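Vivport bringt Trainingstagebuch Druvelo für Rudervereine heraus

Lunde, 2020-05-13. Der Softwareanbieter Vivport stellt ab sofort das digitale Trainingstagebuch Druvelo bereit. Das Programm richtet sich an Rudervereine und erfasst Trainingsumfang, Schlafdauer und Beschwerden der Sportlerinnen und Sportler. Trainer sehen in einer Wochenübersicht, wer nach einer Pause wieder einsteigt und wie schnell die Belastung steigt.

Entwickelt wurde Druvelo gemeinsam mit dem Ruderclub Flistia. Dort haben 35 Aktive das Tagebuch über eine Wintersaison geführt und in dieser Zeit 2296 Einträge angelegt. Die meisten gemeldeten Beschwerden betrafen den unteren Rücken. Der Verein hat daraufhin die langen Einheiten auf dem Ergometer in kürzere Blöcke geteilt.
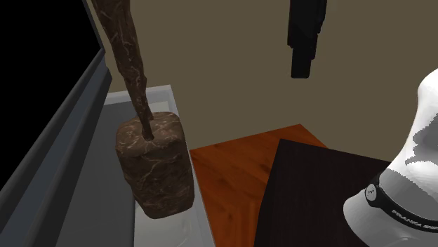 Computergrafik: Brauner, hell geäderter Block mit aufragendem Schaft.

„Wir wollten wissen, was zwischen zwei Einheiten passiert“, sagt Iolo Lloyd, Produktleiter bei Vivport. „Ein Eintrag muss nach dem Training schnell erledigt sein, sonst bleibt er liegen.“ Abgefragt werden deshalb nur sechs Werte. Freie Bemerkungen sind möglich, aber keine Pflicht.

Die Daten bleiben beim Verein. Gesundheitsangaben sind nur für die betreffende Person und den von ihr benannten Trainer sichtbar. Bei Minderjährigen ist die Zustimmung der Eltern erforderlich. Eine ärztliche Untersuchung ersetzt das Programm nicht.

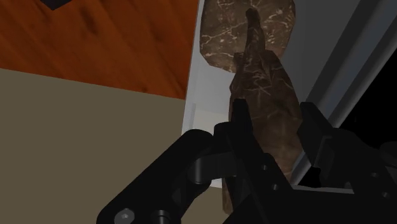 Druvelo läuft im Browser und auf Mobiltelefonen. Ohne Netzverbindung werden Einträge zwischengespeichert und später übertragen, etwa nach Ausfahrten auf abgelegenen Strecken. Die Jahreslizenz kostet 600 Euro und gilt für bis zu 100 Mitglieder. Vereine, die noch im Mai bestellen, erhalten eine Einführung per Videokonferenz ohne Aufpreis.

Pressekontakt:
Vivport, Presse und Kommunikation, Lunde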